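Sobre nós

Olá! Eu sou a pessoa por trás da Stosov, uma lojinha de presentes e objetos de mesa que começou no quarto dos fundos da minha casa e hoje ocupa uma sala na rua Mendoza, em cima de uma papelaria. Vendo o que eu gosto de ter por perto quando trabalho – canecas, globos, latas, coisinhas de viagem.

No começo eram só 59 produtos e eu embalava tudo de noite, ouvindo rádio. Agora o catálogo tem 149 e ainda sou eu que escolho cada um.

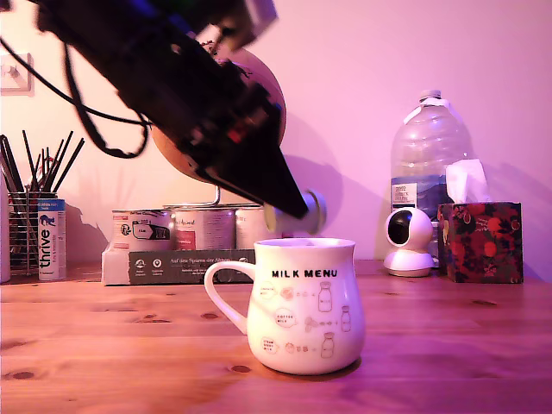
Canecas são a minha fraqueza, confesso! Antes de uma entrar na loja, ela mora um tempo na minha mesa, porque quero saber se a alça cabe na mão de quem acorda sem paciência. A minha queridinha é a branca bojuda que diz "MILK MENU" perto da borda, com as garrafinhas de leite desenhadas na lateral (tem gente que escreve perguntando só por ela). As de porcelana fina da Adell vieram depois, quando uma cliente insistiu tanto que acabei cedendo.

Mandamos caixas para o país inteiro, com papel picado e um bilhete escrito à mão. Em outubro passamos de 660 pedidos no ano e eu comemorei com café e bolo de fubá, claro.

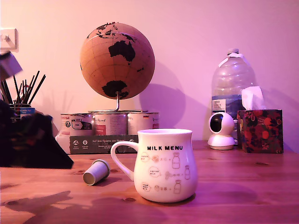 Página atualizada em 14 de novembro de 2023

O globo de cortiça com os continentes em preto é outro xodó. Gosto de deixar em cima das latas, ali atrás da caneca, e ficar planejando viagem enquanto a cápsula de café espera a vez dela. Quem compra globo costuma contar para onde quer ir, e eu leio tudo – já recebi mensagem com roteiro completo de três páginas!

Também fazemos kits para empresas e casamentos. O maior até hoje foi para a Tarnik, cerca de 1000 caixinhas, e ainda acho fita dourada debaixo do sofá.

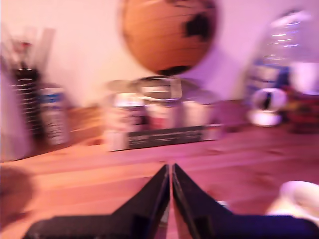
Página 3

Se quiser visitar, é só escrever antes pelo formulário de contato, porque a sala é pequena e às vezes estou no correio. As latas ficam juntinhas perto do globo e pode pegar tudo na mão, sem cerimônia. Trocas em até 15 dias, com a embalagem inteira, por favor.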